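Altstead Workshop Building: Walk-Through Checklist with Comments
Inspected by Pongsak Meesuk, June 30, 2018
Copy to the Clemotley office

Marks used: OK, Fix, Watch. Anything marked Fix should be done before the next walk-through in September.

1. Exits and aisles
Front door opens fully and latches. OK
Side door sticks at the bottom. Fix
Main aisle clear to both doors. OK
Comment: The side door has to be pushed with a shoulder. Plane the bottom edge or rehang it. Until then keep the front door unlocked whenever anyone is in the building.

2. Fire extinguishers
Hung on brackets, pins and seals in place. OK
Gauge on the one by the paint shelf. Fix
Comment: Needle is at the low end of the green. Ruangrit does the refills and can take it on the next pickup. Do not leave the bracket bare while it is out — borrow the spare from the office.

3. Ladders
Stepladders, feet and spreaders. OK
Extension ladder, rope. Watch
Comment: Rope is frayed for 6 inches near the pulley. Still holds. The 20-foot ladder should go back on the wall hooks after use. It was lying on the floor behind the lumber rack again.

4. Hand and power tools
Cords and plugs on portable tools. OK
Guards on the bench grinder. Fix
Grips and housings, no cracks or loose covers. OK
Comment: The left tool rest on the grinder has too wide a gap. Move it in and tighten it before the next use. Check grips by hand as well as by eye. A ridged grip can look fine and still turn when you twist it, and grease sits down in the pattern where a quick wipe misses it. Use a stiff brush.
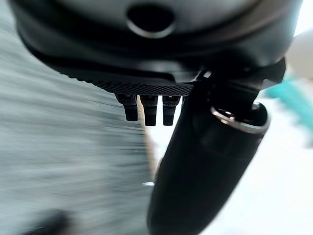

5. Storage racks
Load signs posted. Fix
Uprights bolted to the floor. OK
Comment: The sign on the back rack is gone. Lower shelves are rated 600 pounds, upper shelves 400. Make a new sign with both numbers and put it at eye level. Two boxes of floor tile need to come down from the top shelf.

6. Chemicals and rags
Soltex degreaser, lids tight and labels readable. OK
Oily rag can, lid closes by itself. Fix
Comment: The lid hinge is bent and stays open. Replace the can. Empty it at the end of each day, same as before.

7. First aid and eyewash
Kit stocked. Watch
Eyewash bottle sealed and in date. OK
Comment: Low on large bandages and tape. Gloves are all size small. Please order large.

8. Lights and outlets
Exit signs lit. OK
Outlet cover by the sink. Fix
Comment: Cover is cracked across one corner. Leave that outlet alone until it is changed. The light over the back rack flickers when first switched on, probably the tube.

Open from last time: handrail on the loading steps, still loose at the bottom post.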